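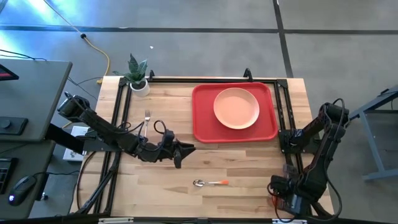 Equipment plan for the second table, 24 August 2022

Spent most of the morning with Jintana's spreadsheet and a pot of coffee, and I think we finally have something we can send upstairs! The question is still whether we buy a second pair of arms before January or put the money into spares for the pair we have. I went in leaning toward the second pair (who wouldn't?), but the spares list is longer than I remembered.

Quotes so far, per item:
Gripper jaws, Orell: $33 a set
Servo, Gamage: $92
Frame kit with brackets, Kerley: $455

Lertchai would like 9 servos on the shelf, which comes to $828 before shipping. That made me wince a little, but he's the one who does the swaps, and I'd sooner argue with a supplier than with him. The table setting task is what we should be budgeting around, with the fork, the spoon and the tray, 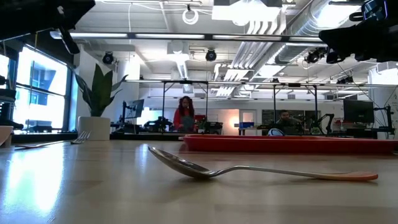
and thin flatware lying on bare wood is going to ask a lot of the jaws whichever arms we end up with. So I've put down four sets from Orell, $132, and one Kerley frame so the second table can at least be built while we wait on everything else.

Ungate still hasn't sent a price for the arms. Jintana, would you mind nudging them again? You're much better on the phone than I am. Also need to ask Kerley if the brackets come separately, and measure the floor space before ordering.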